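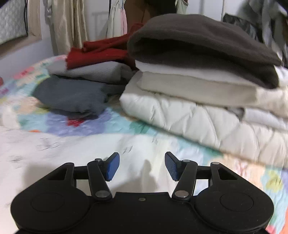
Chapter 5
Grippers you can build at home

By now the arm moves. Good. Now it needs something to hold with, and that's where most home builds stall, ours included.

We start with a two-finger linkage. Few parts, cheap, easy to fix at the kitchen table or on a bench at Vemine, the shared workshop where Dzifa Ametepe and I built the first Mekex hand. Soft things first, folded clothes and blankets. Harder than blocks, they sag and slide.

What you'll need before section one: pivot screws, two pads, a driver that fits, a bit of patience. Don't overtighten the pivots. Snug, then back off a touch. Arms should swing freely by hand with no wobble side to side.

Makis Gavalas ran his through 3000 open-and-close cycles before teh first pad let go. Glue, not screws. More on that in section two.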